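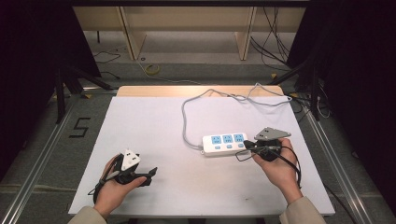 Mersha Hall Gets a Socket for Everybody, With a Switch to Match

The long argument over the kettle at Mersha Hall has ended, at least until the next cold snap. Every work table in the ground-floor craft room is getting its own power strip, after a winter in which a sewing circle, a repair evening and a homework club shared 2 wall outlets and very little goodwill.

The strips are white, with three light-blue socket panels in a row and a small light-blue switch under each one. The switches are the part people fought for. Under the old arrangement, turning off the glue gun meant pulling a plug, and the plug pulled was often the one belonging to somebody's half-finished hem.

"I have lost more seams to that kettle than to bad eyesight," said Liya Workneh, who runs the sewing circle and has asked that the kettle be given a table of its own, preferably in another building.

The hall dates from 1905 and was wired by people who expected it to need a lamp. Later tenants added a radio, then a slide projector, then whatever they felt like. Berhanu Hailu, the electrician who went over the circuits in May, found both outlets sound but described their location, behind the piano, as "a decision."

He has asked users to follow a short set of rules, now taped up by the door. No strip may be plugged into another strip. Heaters and the kettle go straight to the wall. Cords run off the far side of the table, away from chairs and feet, and nobody is to tuck one under the rug, where the last one spent several years being walked on.

The bill came to $572, which covers the strips, the labor and moving the piano. Of that, $100 came from the spring cake sale and the rest from Sanemetti, the hardware store across the street, whose owner, Zinash Lemma, said she was tired of selling the hall one extension cord at a time. "They would come in at five to six, always in a panic," she said. "I'll miss it a little."

Not all the tables have been done. The two by the window are waiting on a decision about cord length, a subject that took up most of the last users' meeting. The repair evening wants plenty of slack, so a toaster can be turned around without dragging everything else along. The homework club wants hardly any, having met its own members.

Eldana Weldu, who handles bookings, said the craft room will stay open while the work is finished, though groups should expect the piano to be in the hallway. Anyone who plays is welcome to try it there before 8 p.m.

Labels for the switches are still under discussion. The sewing circle has already put its own on one table. It reads "IRON — ASK FIRST."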